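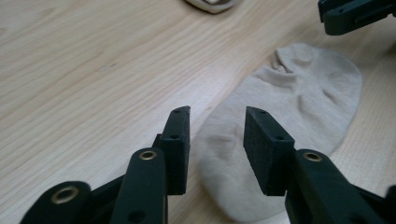 Clothing and Linen Service: Progress in the Second Period

Prepared for the Cosemico Fund by Noemi Galli, Allach Household Support

1. Sorting and pairing

The sorting room at Allach opened in August, as set out in the grant agreement. Donated clothing is now sorted on tables before being assigned to a household. Socks continue to take up the most staff time. Light-colored ankle socks are the hardest to match, as cream, beige and off-white pairs differ only slightly in knit and length. Each sock is laid flat, checked at the toe and heel, and placed beside its likely match. Socks without a match are held until the end of the month and then sent for textile recycling.

2. Households served

The service supplied 66 households during the period against a target of 60. Of these, 38 were new referrals from the Radulović family center. Requests for children's socks and underwear exceeded the available stock, and a small purchase was made from the contingency line with the prior approval of the Fund.

3. Staffing

Anum Rajput took over coordination of the sorting room from Teodora Petkov, who has moved to household visits. Two part-time sorting positions are filled. A third remains vacant and will be advertised again at the same grade.

4. Matters outstanding

Delivery of the additional shelving from Landasex has been delayed. Finished bundles are being stored in the corridor cupboard in the meantime. The unspent shelving allocation is shown separately in the attached budget statement, and we request permission to carry it forward into the next period.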